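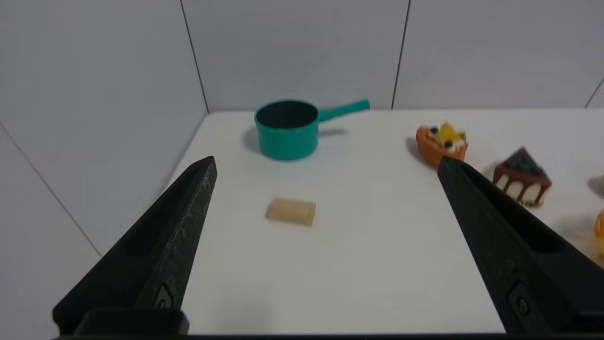 Start with the gripper

Most people who build a robot arm at home begin with the arm. They spend 2000 dollars on motors and a frame, then bolt on whatever claw is left in the parts drawer. I think that is backwards, and after a winter on the bench at Graloreck, our shared workshop, I would tell any beginner to design the fingers first.

Ours are black, long and tapered. Aishwarya Nair drew them and I did the wiring. A spare pair costs us 65 dollars, so we can afford to change our minds. The arm behind them is ordinary and I have no wish to improve it.

Practice objects matter as well. Plenty of builders stick to plain cubes, and a cube tells you very little about a saucepan. A pan has a curved wall, a rim and a long handle that swings the weight off centre. Toy kitchen sets are cheap and the shapes are awkward in useful ways. I would rather see one honest try at a pan than 277 tidy runs with a block.

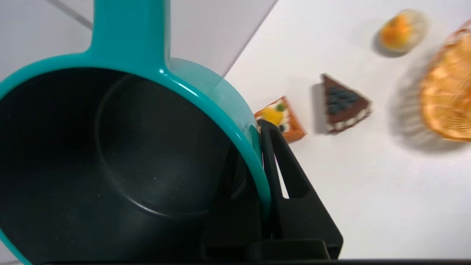

What the kits get wrong

Kit makers sell reach and payload. Finger shape gets a line at the back of the manual, if that. Aurelia Imhof disagrees with me here — she says beginners need a working arm by June or they give up. She may be right about the giving up. I still want the fingers on page one.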